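Esgate Small Press Comics Club
Minutes of the monthly meeting, Jul 14, 2022

Minutes of the last meeting were read and approved with one correction: the Haker anthology is 97 pages, and we had it down as a good deal shorter. Sorry, Haker!

Anthology update. All the stories are in and they look terrific. The ghost train story got its last four pages on the night of the deadline, and the lettering on the swamp story has been redone so the whispering can be read at print size. The cover is still being argued over — the group liked the green version best on a show of hands, so green goes to the printer.

Printing. Zurstead sent a quote for the first run with a matte cover and stapled spine. Siddiqui Print quoted lower but can't do the fold-out map, and everyone wants the fold-out map. Agreed to go with Zurstead. The balance in the club account is $2,956 before the deposit is paid.

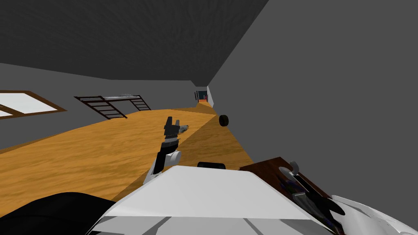

Table at the December show. We have a half table confirmed and would love a full one. The organizers have a waiting list and we are on it. Members who want to sell their own minis alongside the anthology should send titles and prices to the club address by the next meeting. There are 29 titles on the list so far, which is wonderful and also means we need a taller rack.

Drawing night. The eight-panel challenge was a huge hit and will be repeated. Next theme is "the wrong bus." Bring your own pens, as the club markers are mostly dried out. New ones to be bought.

Library swap box. Two manga volumes and the big book of newspaper strips are overdue. Please check your shelves.

Any other business. A request for a beginners' inking session was warmly received — date to be set once the room is booked.

Next meeting: same room, same time. Bring finished pages if you have them, and unfinished ones if you don't.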